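Why Does a Basketball Bounce? (And Why Does It Sometimes Stop?)

If you have ever dribbled a ball down a driveway, you already know a lot of science, even if you have never thought of it that way. Your hand knows how hard to push. Your ears know the sound of a good bounce. So let's take our time and find out what is going on inside that ball, and then we'll get to the part everybody asks me about, which is how to make more shots.

A basketball is mostly air. There is a rubbery bag on the inside, called a bladder, and a tougher cover wrapped over it, and somebody has pumped in so much air that it is all squashed together and pushing out in every direction. Air pressure is the name for that push.

When the ball hits the floor, the bottom of it goes flat for a tiny moment, much too fast for you to see. The air inside gets squeezed even tighter, and squeezed air wants its room back! So it shoves the ball round again, and that shove against the floor is what sends the ball up toward your hand.

But the ball never comes back quite as high as it started. Try it. Hold a ball up at your chin, let go without pushing, and watch where it gets to. Part of the energy has gone into the thump you heard, and a little of it has turned into heat in the ball and the floor. That is why you have to keep pushing when you dribble. Every push pays back the energy that the last bounce used up.
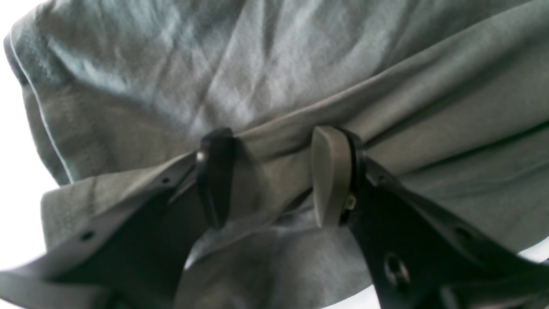

Now, a ball left in a cold garage in November will hardly bounce at all, and lots of children think it has a hole in it. Usually it doesn't. Cold air pushes less than warm air does, so the ball goes soft. Bring it indoors, let it warm up while you have a snack, and try again before you go hunting for the pump.

The floor matters too. A wooden gym floor is hard and springy, and it gives back most of what the ball puts in. Grass bends and soaks up the bounce, and sand is worse still. When I was small we played on a bumpy patch behind the school in Siditz, and the ball went off sideways so often that we all became very good at running after it.

All right, shooting. Have you noticed how good shooters send the ball up high, in a big rainbow? We call that the arc. Think about being the ball for a minute. If you come at the hoop low and flat, the hoop looks like a skinny little oval, and there is hardly any room to squeeze in. If you come down from high up, the hoop looks nearly round and there is plenty of space for you. The hoop is the same size both times, of course, but the ball gets a much bigger door to go through.

Then there is backspin, which means the ball turns backward, toward the shooter, as it flies. You get it by letting the ball roll off your fingertips and flicking your wrist at the end - a bit like reaching up into a cookie jar on a tall shelf. A ball with backspin slows down when it touches the rim or the backboard, and a slower ball has a better chance of dropping in.

Sanne Martens coaches the under-elevens in Paredes, and last winter she kept a notebook of every practice free throw her team took. They took 1370 altogether. At the start the ball went in 2 times out of every 10, and she told me the biggest change came when they stopped throwing the ball at the hoop and started bending their knees. Your legs are a lot stronger than your arms, so let them do the heavy work.

One of her players, Damian Cieślak, made 60 in a single week, and he was so tired afterward that he fell asleep on the bus home!

Something to try with a grown-up: find a wall and a tape measure, and drop your ball from the same height on three different surfaces, such as a sidewalk, a rug and a lawn. Have your helper watch how high each bounce goes and write it down. Then let a little air out of the ball and do it all over again. Which surface changed the most? Remember to pump the ball back up when you're done, or the next person who wants to play will be cross with you.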